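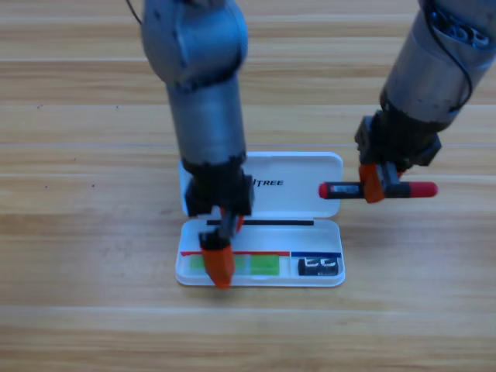 The Case Against a Place for Everything

11 December 2020

I own a case for my pens that is larger than my need for pens. I bought it in August at Plikunitz, the office supply store on the Suvthorpe side of the bridge, during the week when parents go in for notebooks and come out with a cart. I have no children in school. I went in for a glue stick.

The glue stick was the problem the case was supposed to solve. I had owned a glue stick all along, you see, probably several, and every time I needed one I couldn't find it and bought another. By the time I reached the register I had talked myself into the view that a grown adult with a mortgage should know where the glue is. So I bought the glue and a case to keep it in, and the case cost five times what the glue did, and I drove home feeling like someone who had turned a corner.

I have since had some months to think about cases, and I have opinions.

The first is that the divided case is a kind of argument. An undivided box makes no claims. A shoebox will hold a marker, a dead battery, a coupon and a button, and it won't suggest that any of them should be elsewhere. Put one little wall in the box and you've told every object in the house that it belongs on one side or the other. Most of them don't. The wall doesn't know what you own. It was put there by somebody at a factory who had a picture in mind of a tidy person with a long thing and a short thing, and you are now going to spend your evenings trying to be that person.

My case, which is a Unitree and snaps shut with a noise I admit I enjoy, has 2 wells in it. One is long. The other is almost square, and I have yet to meet the item it was made for. An eraser rolls around in it. Two erasers won't go in. Paper clips fit, in the sense that they enter, but getting one out takes a fingernail I don't have. For a while I kept a cough drop in there. The cough drop was the best tenant that square has had and I ate it in October.

My second opinion concerns thickness. A pencil is a modest thing and will lie down next to its neighbor without a fuss. A marker is fatter, and a glue stick is fatter still, and people who make slim cases seem to have been told about glue sticks over a bad phone line. You set the glue in the tray, you lower the lid, and the lid stops. You press. The lid goes down on the left and comes up on the right. You turn the glue over, as though it might be thinner on the other side, and it is round, so no. I've watched people do this at the library craft table with real hope in their faces. I have done it myself several times with the same glue stick on the same morning.

The answer is to leave the glue out. That puts it loose on the desk, where it was before, and from where it will roll under the printer, and in a few weeks I'll be back at Plikunitz.

The marker presents a different difficulty, a moral one. A marker in a case is a marker you have vouched for. Somewhere in every home there's a mug of markers, half of which are dry, and the mug makes no promises about any of them. You take one, you try it on the back of an envelope, it leaves a sort of gray rumor, and you put it back in the mug. Everyone does this. I've never seen a person throw out a dry marker on the first offense. But a case has room for only a couple, so the one you choose had better work. I found that I couldn't choose. I tested every marker in the mug, got five that wrote, and put them all back, because picking one seemed unkind to the others. The case stayed empty for the rest of the week, and I will say it looked wonderful.
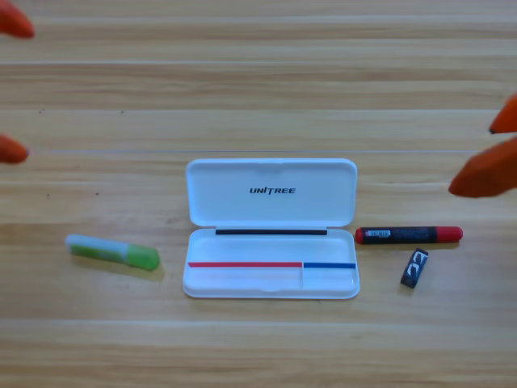

An empty case is the one you see on the package, after all, or in the kind of magazine that has an opinion about baskets. It's clean and it's open and it appears to be waiting for a better class of pen. The trouble starts when you bring over the things that are supposed to live in it, and they lie there beside it on the table looking like relatives who have come to see about the guest room.

I should be fair to the other side. I have a friend who is a believer, and her desk drawer is a marvel. Each thing in it sits in a slot. She can put her hand in without looking and come out with a ruler. She bought the whole set from Charbonneau, who will sell you trays to go inside your trays, and she tells me the secret is that you lay everything out on a flat surface first, where you can see it, and only then decide what goes where. She calls this "auditioning." I tried it on my dining table. It took up the dining table. We ate on the couch for a while, and when I finally needed the table back I swept the whole audition into a grocery bag, and the grocery bag is in the hall closet, and if you want a stapler that's where it is.

What she's right about is the laying out. I do think a thing looks different alone on bare wood than it does in a heap. A glue stick by itself on a table has some dignity to it. You notice that it's nearly used up, or that it's brand new and you bought it for no reason. You notice you don't glue anything. This was hard for me. I went back over the year and could come up with one envelope that wouldn't stay shut and one shoe, and the shoe needed a different kind of glue. The marker at least had work. It labeled the freezer bags. But I don't label the freezer bags at my desk, I label them in the kitchen with something frozen in my other hand, so the marker's proper home is by the stove, in no case at all, with its cap a little greasy.

This is where I part company with the drawer people. They believe a thing's place should be with things of its kind. Pens with pens, tape with tape. It's how a store works, and I understand the appeal, a store being the last place any of us knew for certain where the tape was. But I don't live in a store. I need scissors in the kitchen, scissors in the bathroom and scissors by the front door for the packages. If I gather them all up and put them to bed together in a scissors tray, I will have a very fine tray and I'll be opening packages with a key.

Then there's the matter of closing it. A case wants to be closed, it's what the hinge is for, and a closed case is the same as a drawer or a closet or a basement, in that whatever is inside has left your life. I opened my Unitree last week for the purposes of this essay and found in the long well a ballpoint from a bank that has since changed its name, and a pencil I remembered fondly and had assumed lost. They'd been in there, perfectly stored, all fall. I'd been using a golf pencil.

I counted the writing instruments in my house for the same purposes. I did it in one afternoon, coat pockets and glove compartment included, and the figure was 84. I don't play golf. I write a grocery list and a few checks, and in a good week a card. A case with two wells against a force of 84 is a sandbag against the ocean, and I think on some level I knew it at the store, and bought it the way people buy one very nice hanger.

So what do I want instead? I've been asked this by the believer, with her arms folded. I want the tray without the wall. I want a lid that's deep enough to forgive a glue stick. I'd like the people who make these things to come and stand at a real table, with the real junk on it, and try to get the fat one in next to the long one while somebody in the other room asks where the tape is. If they insist on compartments, then let one of them be marked Miscellaneous and take up most of the box. I'd pay extra for that. I would put it on a shelf where visitors could see it.

Failing that, I'd settle for a little less shame about the table. A table is a flat place where you can put something down and find it again. It has no lid. It asks for nothing in the way of sorting, and when it gets full you can tell from across the room, so you deal with it, or you eat on the couch. For most of history people kept what they were using on the thing they were using it on, and when they were done they moved it over a few inches. My grandmother ran a household and did alterations for half her street on that system. Her pins were in a saucer. I never heard anyone offer to get her something better for them, and I wouldn't have wanted to be in the kitchen if they had.

The Unitree is on my desk as I write this, open, with the bank pen in it. I've put a fresh cough drop in the square. The glue stick is next to it, on its side, up against a coffee cup so it can't get to the printer, and I'm leaving the marker by the stove.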